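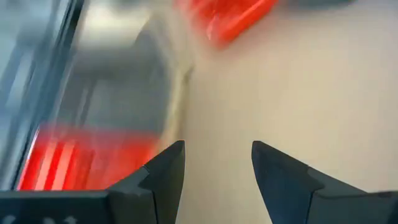 **Ticket:** Wrist speed near the table, cell 2
**Site:** Carkbridge
**Raised by:** Hamisi Biwott
**Assigned to:** Aurelio Bustamante
**Status:** Open, waiting on sign-off

**Problem as reported**

Wrist camera picture is badly smeared during the approach while the fingers are open. The red items come out as streaks and the grey part between them has no usable edge. Fingers themselves are sharp. Our site rule (Etmont handling rules, section 4) says the arm has to be down to approach speed before the fingers are within 60 mm of the work surface, and that any frame used for a pick decision must be taken at or below that speed. I don't think we're meeting either part.

**Log**

08:40, HB. Checked the lens and wiped it anyway. No change. Finger edges were crisp before and after, so I'm ruling out focus.

09:15, AB. Agree, it's motion. Can you pull the speed setting from the approach block? It should be the slow one.

09:30, HB. Approach block is set to 700 mm/s. The rule allows 83. Looks like the travel value was copied across when the program was moved over from the Flellent cell in September.

09:35, AB. Please stop auto mode on that cell until it's fixed. Tag it at the pendant, and write it in the shift book as well.

09:50, HB. Stopped and tagged. Nobody in the enclosure.

10:45, AB. Changed approach speed to 83 and put the slow-down point back where the rule has it. Also found the "settle before capture" step was commented out. Put it back in.

11:20, HB. Ran 13 approaches in manual, reduced speed, enabling switch held. Edges readable on all of them. Haven't tried auto.

11:40, AB. Good. Leave auto off until the change form is signed. The rule asks for a second person to check speed values after any program copy, and I can't find a form for the September move.

**Still to do**

- [ ] Change form for today's edits (AB)
- [ ] Second-person check of all speed values in the program (HB)
- [ ] Compare against the Ortuño cell, same program family
- [ ] Auto run with both of us present
- [ ] Remove tag

14:10, HB. Ortuño has the correct approach speed but its settle step is commented out too. Raising a separate ticket for that one.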